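Home & Household Skills | Student Edition | Unit 4: The Table

Chapter 17
Cloth on the Table

I grew up in a house where the tablecloth went on before anything else happened. Groceries, homework, mending, a cake for a cousin – it all landed on cloth. My mother had one good white one for company and a stack of striped ones for every other day of the year, and I could tell you what we were having for dinner by which striped one was out. So when I was asked to write the unit on tables for this book, I knew which chapter I wanted to do first.

You may be thinking that a tablecloth is a small thing to spend a chapter on. I thought so too until I started teaching this class. My first group of students could boil rice and sew on a button, but I handed two of them a folded cloth and a bare table and they were still tugging at the corners when the bell rang (one side was nearly on the floor, and they'd both decided that was the other one's fault!).

We'll start with choosing. Later sections take up measuring, washing, ironing and storing, and there's a long part on stains near the end that my students always flip to first. Go ahead and flip to it. You'll be back.

What kind of cloth?

For everyday use I like a woven cloth with some weight to it. A thin one slides when you lean on the table, and it shows every bump underneath. Printed cloths are cheerful and usually cheaper, but turn one over before you buy it. If the back is pale, the color sits mostly on the surface, and you'll probably see it fade along the folds. In a woven pattern the color is in the yarn, so the back looks a lot like the front.

My friend Horacio Bustos ran a linen stall at the Grarnside market for years, and he taught me to crumple a corner in my fist, count to 4, and let go. A cloth that springs back a little will look decent straight out of the cupboard. One that stays crushed is going to want the iron every time. He let anybody do this to his stock, which I still think was brave of him.

Why I keep coming back to stripes

Stripes are a built-in ruler. Pick the band that runs down the middle, line it up with the middle of the table, and check it from one end. You don't have to measure the drop on each side, although you can if you like that sort of thing. A plain cloth gives you no such help, and a busy floral is worse.

They're kind to a working table, too. Pinks, corals and grey-blues next to each other give your eye plenty to do, so a shallow crease doesn't bother me the way it would on plain white. I smooth the big folds with the flat of my hand, working from the center out to the edges, and leave the small ripples alone. Then the shopping goes down on one side and I get on with sorting it.
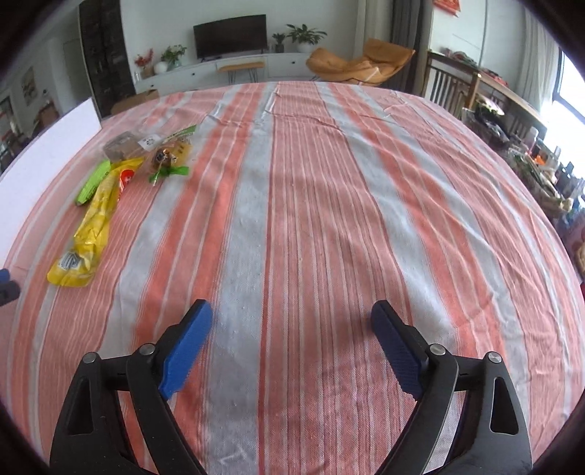
17.1 Measuring Your Table

You'll need a tape measure, a pencil and the table you eat at. Write down the length first, then the width, and keep the two numbers in that order for the rest of the chapter. For a round table, measure straight across the widest part.

Next, decide on the drop, meaning how far the cloth hangs below the edge. For everyday meals I like a hand's length, fingertips to wrist. Add the drop twice to the length and twice to the width, and you have the size of cloth to look for.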